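Polat finally gets a proper brush update

April 5, 2018
Posted by the Editor

I nearly missed this one, what with the long weekend and a pile of half-finished poster work on my desk, but Polat has had its spring update and I've been playing with it since breakfast. If you've not come across it, Polat is the little painting and retouching program from Jendia, the one a lot of us use for texture work when we can't face opening anything bigger. It's been a bit neglected, so I was really pleased to see the update notice pop up!

The big news is the brushes. There are 96 new ones in the box, sorted into proper folders at last, and you can drag your favourites into a tray at the side so you're not scrolling through chalks and charcoals every time you want a soft round. I've been grumbling about that for ages (ask anyone on our forum). The dry ink set is my pick of the bunch. It has a lovely scratchy edge that looks right on lettering, and it behaves itself when you turn the opacity down.

Layer masks have had some attention too. You can now copy a mask from one layer to another by holding down Alt and dragging, and you can paint on it with any brush you like. Before this you were stuck with five dull grey ones, and I'm sure I wasn't the only person doing my masks somewhere else and bringing them back in. 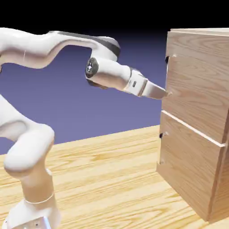
Issue 889

Not everything is rosy. The blur filters still crawl along on my old laptop, and when I tried a motion blur on an A3 poster at 600 dpi I had time to make a cup of tea and drink most of it. The colour picker has moved as well, for no reason I can see, and my hand keeps going to the old corner. You can move it back under Preferences, then Panels, but the setting didn't stick the first time and I had to do it again after a restart.

File saving seems solid so far. I opened a batch of my old Polat posters and they all came up looking the way I'd left them, gradients and all. Jendia does warn that anything saved in the new version won't open in the old one, so keep a spare copy if you swap files with someone who hasn't updated yet.

The update is free if you already own Polat, and you'll find it under Help, then Check for Updates. Jendia says a tablet version is coming in May, with the same brushes and a cut-down set of filters. I've put my name down to try it and I'll write up how I get on. In the meantime, if you make anything nice with the dry inks, pop it in the gallery thread, I'd love to see it!

Recent items
Skurkutow adds a free display font
Prerno texture pack: is it worth the money?
Torn paper edges with two layer masks
Reader gallery: spring posters

Contact us | Copyright 2018 | Back to top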